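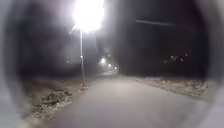
According to Henk Vermeulen, a robot that can only find its way at noon in August hasn't found its way at all, and he told me so before I'd even gotten my coat off. Henk is the advisor of the Rutmont night navigation club, so I guess he'd know! I'd come to ask about the students' path-following robot, Vena, and I ended up staying a lot longer than I'd planned.

The club picked path following as its project for the year. Vena has to stay on a paved path after dark, with nothing but its own camera and whatever light the lamps give it. Easy, right? I said that out loud, and Senthil Shetty laughed at me.

"The lamps are the worst part," he said. Senthil is a second-year student and wrote most of the steering code (he also solders, badly, by his own account). "You'd think more light is better. But one big lamp near the top of the view and the exposure goes all over the place. The trees go black, there's this huge white glow, and the path is just sort of gray. So you've got gray path, pale frosty stuff on both sides, and you have to tell the software where one stops."

I asked how they do it. He pulled up a folder of 697 night stills that the students had labeled by hand, tracing the left and right edges of the path in each one. It took them 27 evenings and a truly upsetting amount of instant noodles.

"Frost is sneaky," Senthil told me. "On plain grass the edge is easy for us. With frost, the grass gets nearly as bright as the pavement. We ended up looking at texture — the path is smooth and the sides are all speckled."

Their first version looked only at brightness, and in a test run it headed straight for a hedge. Henk remembers this fondly. "I let it go a little farther than I should have," he admitted. "They learned more from that hedge than from me."

The second version also looks for the spot where the path narrows away in the distance and aims for that. The students call it "the needle," and they argue about it constantly. Half the club wants to use the row of lamps as a guide too. Senthil doesn't. "What happens when a bulb is out?" he said. "Or the path bends and the lamps don't bend with it till later?"

Next up is the Van der Merwe trial, a 257-meter course they haven't been allowed to see. I asked Henk if they're ready.

"The robot, maybe," he said. "The spare batteries, no."

Senthil was already looking for the charger.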